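Reading a Homicide Docket Without Getting Lost

I have been following the Lilley case since February, mostly from the public docket and twice from the back row of the courtroom. Several readers wrote to ask how I keep the filings straight, so I am putting my method in one post. It covers a stabbing in the parking lot behind a laundromat on Trurnum Street, one defendant, and a court file that stood at 294 entries when I last printed the index.

I am not a lawyer. I worked as a records clerk for nine years and I know how files are put together. Corrections are welcome by email.

Start with the charging document

The news reports called this a murder charge from the first day. The original complaint charged second-degree murder and one count of unlawful possession of a weapon. The weapon count was dropped at the preliminary hearing and refiled later under a different section, with new numbering. If you read the later motions with the first complaint beside you, the count numbers do not line up. Work from the most recent charging document and write its docket number at the top of your notes.

Charges can be amended more than once. In this file the amended version is entry 172, and everything after it refers to that version, apart from one defense motion that cites the old one by mistake. The judge noted the error from the bench and moved on.

Separate the filing from the exhibits

A motion is an argument. The facts it relies on are supposed to be in the exhibits or declarations attached to it. I keep two columns, one for what the motion says and one for the page of the exhibit that supports it. When the second column is blank I put a dash and leave it alone until the opposing brief comes in.

The motion to exclude the blood evidence is a good one to practice on. It runs long, but the actual dispute is narrow: whether the sample taken from the jacket sleeve was logged at the county property room before or after it was divided for testing. The property sheet has one time, and the lab intake form from Hoselau has an earlier one. Both sides agree on that much. The state says the property room clock was wrong. The defense says the sheet was filled in later from memory.

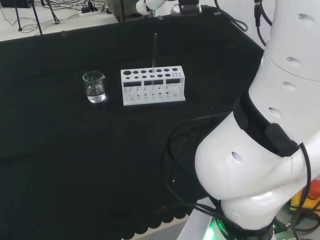 A beaker and test tube rack on a dark cloth.

Macarena Urrutia, the defense investigator, filed a four-page declaration on the two times. It is the clearest document in the file and I would read it before either brief. She lists each transfer, the form that records it, and the person who signed. One signature is given as illegible, and she does not guess at it.

Watch the word "consistent"

Lab reports use it in a limited sense. A DNA profile "consistent with" a person means that the person cannot be excluded as a contributor. How much weight that carries depends on the statistics that come with it, and those are usually on a later page or in a separate appendix. In the Lilley file the first report was entered without the appendix. The appendix came in under its own docket number, and the local paper's story was written in between.

Presumptive and confirmatory tests are a similar problem. A presumptive test for blood says that more testing is called for. Certain other substances can set it off. The first officer's report says "tested positive for blood" with no mention of which kind of test was used. The lab's own notes call it presumptive. Use the lab's wording in your notes.

Also look for who did the work and who signed the report. They are often two people. At the evidentiary hearing Hipólito Herrera testified as the reviewing analyst, and most of the cross-examination was about what he had seen himself and what he had read in someone else's bench notes. He was careful about it. He answered "from the notes" so many times that the court reporter asked him to slow down.

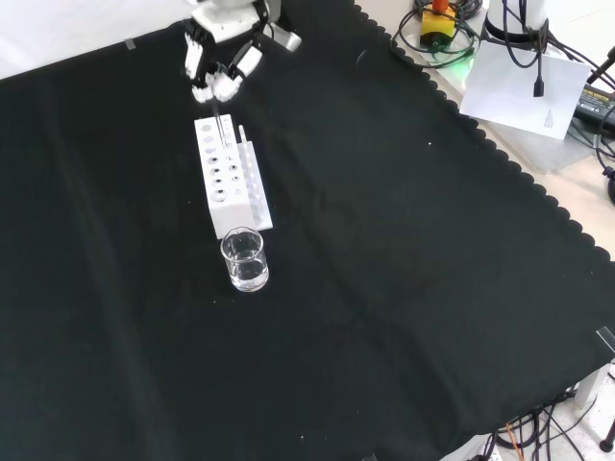

Check the minute orders

Minute orders are short and dull and people skip them. They record what was decided on a given day, including things that never get a written ruling. The order continuing the trial is a minute order. So is the one denying the request for a second bail hearing, with bail left where it was. The Vergara subpoena, which readers keep asking about, was withdrawn in a single line at the end of a minute order that was otherwise about scheduling.

Copies and cost

The clerk's office will print anything that is not sealed. Pages are charged singly, so get the index first and pick from that. I asked for the full hearing transcript without checking its length and had to go back with more cash. Sealed entries still appear on the index with a number and a date, which is useful if you are trying to explain a gap.

The ruling on the blood evidence is still pending. I will add its entry number to this post when it is filed.

Posted December 28, 2022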